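Flusudeck Plank-Pattern Wall Covering
Item 1827
$159 per roll
In stock. Ships flat-rate from our Kereama warehouse.

Flusudeck is a printed wall covering with a staggered plank pattern, made for display booths, workshop bays, stage sets, shelving backs, and small rooms. It has an adhesive back and goes on dry. The face is matte and wipes down with a damp cloth.

We have carried the Stoltow line since it was sold only as shelf liner. The current version is wider and heavier than the old one, and the two do not match in color. If you are patching a wall that was covered before the change, send us an offcut and we will tell you which one you have.

Patterns

The covering comes in two color families, Dark and Light. The dark patterns have a black or deep brown ground with red or orange grain. The light patterns run from pale ash to honey. Every pattern repeats along the length of the roll, and the board ends are staggered so the repeat is hard to pick out on a wall of normal size.

Dark patterns look darker on the wall than they do on a sample card, mostly in rooms with one window. If you are unsure, order a sample and tape it up for a few days. Most people who go dark on the walls keep the floor light.
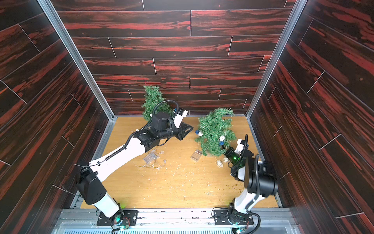 Dark plank pattern on the walls with a light honey-colored floor.

Surfaces

Flusudeck sticks to painted drywall, sealed plywood, melamine, glass, and most smooth metal. It does not stick well to bare brick, textured plaster, fresh paint, or anything dusty. New paint needs to cure fully, and the paint can will say how long that takes. Raw MDF has to be sealed on the face and the edges.

It is a wall product. We get asked every week if it can go on a floor, and the answer is no — the print will scuff through. For floors, look at the vinyl sheet page.

Putting it up

Read this before you peel anything.

Wash the wall with mild soap, rinse, and let it dry overnight. Fill dents and sand them flush. Mark a level line first. Ceilings and baseboards are seldom straight, and a plank pattern shows it more than a plain color does.

Cut each length a hand's width longer than you need. Peel back a short strip at the top, line it up with your mark, and work down with a felt squeegee, peeling as you go. A second person helps on anything wider than a door. If it goes on crooked, lift it slowly and set it again. You can do this once or twice before the adhesive starts to weaken.

At inside corners, do not wrap a full width around. Cut in the corner and start a new piece on the next wall. Match the seam lines at eye level and let any drift end up near the floor. If your corners have a metal post or trim, cut to the edge of it and leave the metal bare.

Use a new blade for each long cut.

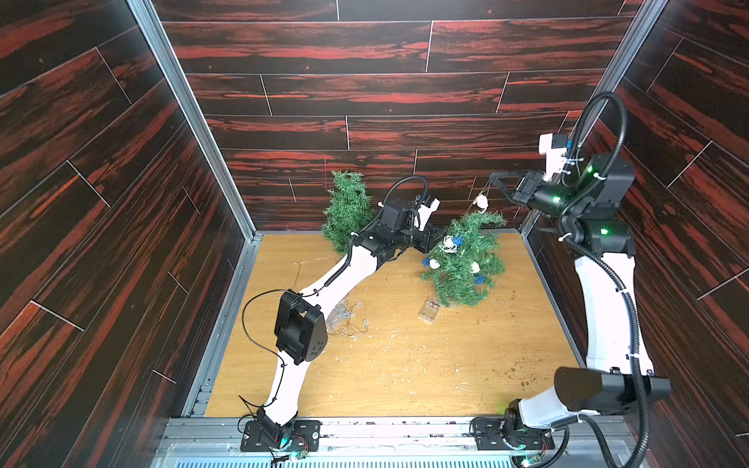
Seam lines and rust-red grain on dark walls, with pale rails at the rear corners.

Care

Use a soft cloth and water, with a drop of dish soap for grease. Do not use acetone, scouring powder, or a steam cleaner. Direct sun will fade the red grain before it fades the ground color. Indoors and out of the sun, Stoltow rates the print for up to four years.

Removal

Warm the corner with a hair dryer and pull back low against the wall, not straight out. Residue comes off with citrus cleaner. On older paint some of the paint may come with it, so test behind a door.

Questions we get

Can I run the planks vertically?
Yes. Order an extra roll, as there is more waste.

Will rolls from different orders match?
Usually, but the batch number on the core is the thing to check. Put it in the notes box when you reorder and Fouad Rawashdeh in our stockroom will pull from the same batch if we still have it.

Can it be painted?
No.

Do you sell cut lengths?
Not of this item. Storex stores in June trialed cut lengths and we may add them here later.

Returns

Unopened rolls can come back for a full refund. Opened rolls cannot, unless there is a print fault. Please unroll the first few feet and look at it in daylight before you cut. Send a photo of any fault with the batch number to Anahera Halliday at the order desk.

Page updated November 2020. Color names changed on the Light patterns, item numbers are the same.

See also: Stoltow felt squeegee, snap-off blades, edge sealer, vinyl sheet flooring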